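6 August 2023

Worked through the Mersha county tax rolls again, July batch, reels 1 and 2. The clerk's hand changes partway through the 1859 list, and from that point enslaved people are entered by age and value only, no first names. I have kept the two sections in separate tables so the gaps stay visible.

The valuation column needs care. One entry reads 1000 dollars for a man of 30, and the line under it reads 200 for a woman whose age is blotted. I first took the second figure as 700. Compared the loop with the clerk's other twos and changed it.

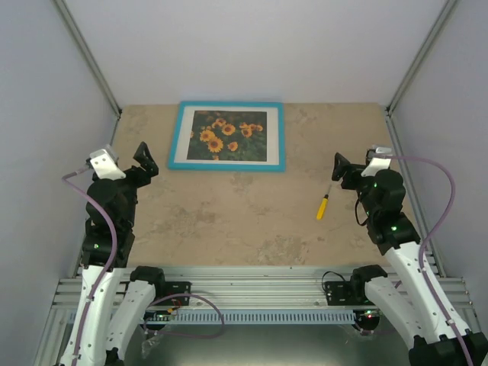 Chi-keung Chang wrote back about the Bimwood estate inventory. He dates it to the winter before secession, going by the probate docket number. I had it a year later. His reading fits the cotton receipts better, so I will move it and redo footnote 10.

Still unresolved: whether the Miltano plantation hired out labor to the railroad or sold outright. The ledger says "sent down" and gives no price. The 1860 slave schedule would help, but the page for that district is faint and the film copy is worse. Requested the original. Left the cell blank for now.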